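Otters again

Quick one tonight, dinner's in the oven and I've got until it beeps.

So I finally got to see the otters. Went down to the river before it was properly light, flask, two pairs of socks, sat on the same wet log as last time. Last time being in March, when I saw a heron and a carrier bag. Fully expected the same.

90 minutes of nothing. Then a line of bubbles near the far bank and a flat brown head came up, looked straight at me and went under again. Forgot I even had binoculars. Typical.

It was a mother and one big cub I think. The cub was nearly her size but noisy with it, that high whistle they do, over and over. She ignored it and got on with eating an eel. Started at the head end, very loud crunching. You can hear it right across the water, I had no idea.

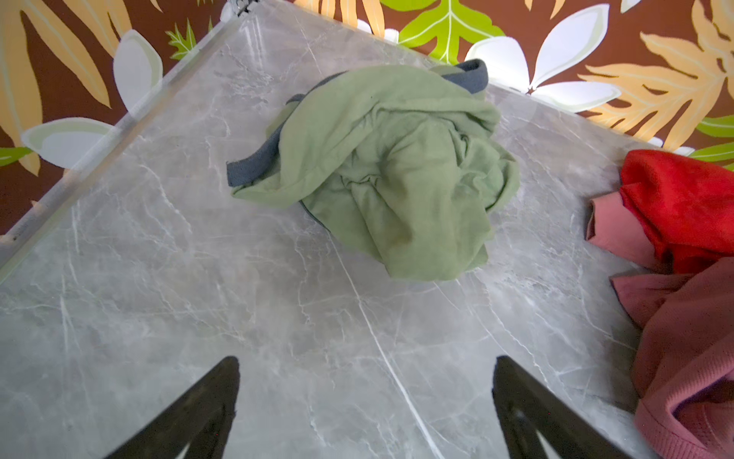
Anyway they stayed until a dog came along the path and that was that. Both gone, hardly a ripple. I hung about a bit longer but my feet had had enough.

Had a look for prints afterwards. Five toes if you get a good one, though the mud was so sloppy I mostly got four and a smudge. Found a spraint on the flat stone by the bridge too. People say it smells of jasmine tea. Mine smelled of fish. Maybe a hint of tea, if I'm being genrous.

Things I need to remember for next time:
wind in my face, not behind me
leave the crinkly coat at home
sandwiches NOT in foil

Somebody asked in the comments if it could of been mink. No, much too big, and the tail was thick at the base and went on for ever. Mink swim higher in the water as well, sort of corky. I've had mink on this stretch before and they look like a different animal altogether once you've seen both.

Photos of the otters: none. 21 pictures of brown water if anyone wants them.

Going back as soon as I get another free morning. Right, oven.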